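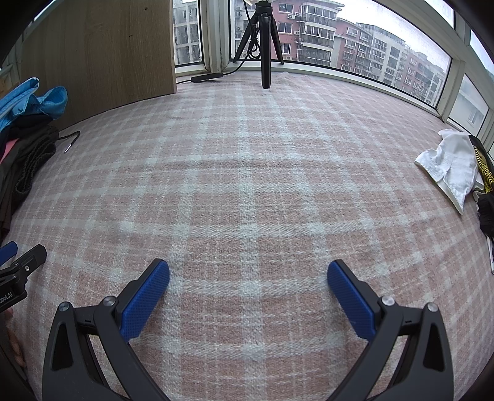 A pink and white plaid blanket spread over a bay-window platform.

The bay window is the most wasted spot in the American house. Builders like it because it sells, and buyers like it because they picture themselves reading in it. Then they move in and it fills up with mail.

I think the cure is a blanket, and a big one. Most people go wrong with a fitted cushion. I priced one for our window in Pavgate and the quote came to 400 dollars, with six weeks to wait. It would have been stiff, and it would have made the platform a bench, good for sitting upright and little else.

A fuzzy plaid blanket cost me 60 dollars. It wrinkles, and I let it. You can sit on it, fold laundry on it or let a kid nap there – and when it needs washing, you wash it.

My neighbor Trinidad Ibarra disagrees. She says a loose blanket looks like an unmade bed and that guests won't know whether to sit down. She has a point about guests. Hers perch on the sofa at my place too.

Julián Palacios, who is 86 and grew up with deep windowsills, keeps an old wool blanket on his all year and has coffee there at 6 in the morning. He has never owned a window cushion.

Pilling bothers some people. It doesn't bother me. A woolly blanket that gets used is going to pill, and I would still take that over a smooth cushion covered in catalogs.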